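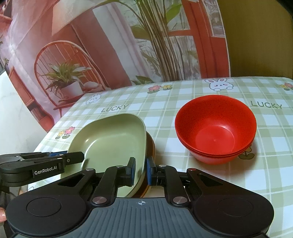
Demonstration gathering (robot learning)

Demonstration gathering is the job of collecting examples of a task so that a learning system can copy it. I've done it since September, mostly table work - bowls, dishes, cups - with hand-held grippers, so this entry leans that way.

Each go at a task is called an episode. My first set, Maltwood, has 2,611 of them, and Albane Delorme threw out 336 for bad starts (mostly mine!). You pick up, you put down, you shuffle everything about and go again. Changing the cloth and the backdrop matters too, or the system gets fond of one table.

Terms vary. Sze-wing Lai says "take", I say "episode", and the Prelau notes use both on the same page.

Pace: 49 episodes an hour is my best, with stacked bowls slower at 33.

See also: Teleoperation; Imitation learning; Grasping

Last edited 26 October 2023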